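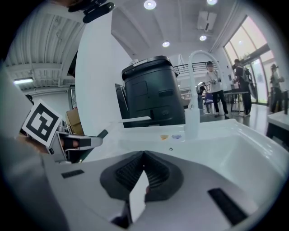

Two grippers at the sink, afternoon.

Journal > October > Chores

Sink day! I've wanted to write about this all week. Mohit Thakur and I spent the afternoon at the white counter with the tall arched faucet, trying to settle our old argument: can a machine do the dishes yet? He says 7 years. I say sooner, and I'm more sure tonight than I was at breakfast.

Holding a gripper teaches you so much about your own hands. Two ridged fingertips and suddenly a teaspoon is a serious problem (and a wet plate is a thriller). We logged 249 tries for the Cludura list, which makes 2,164 in all. Folding towels I'd trust to a robot soon. Glasses, no, not mine anyway. But wiping down a counter? I think that's so close! Tomorrow we do cups, six kinds.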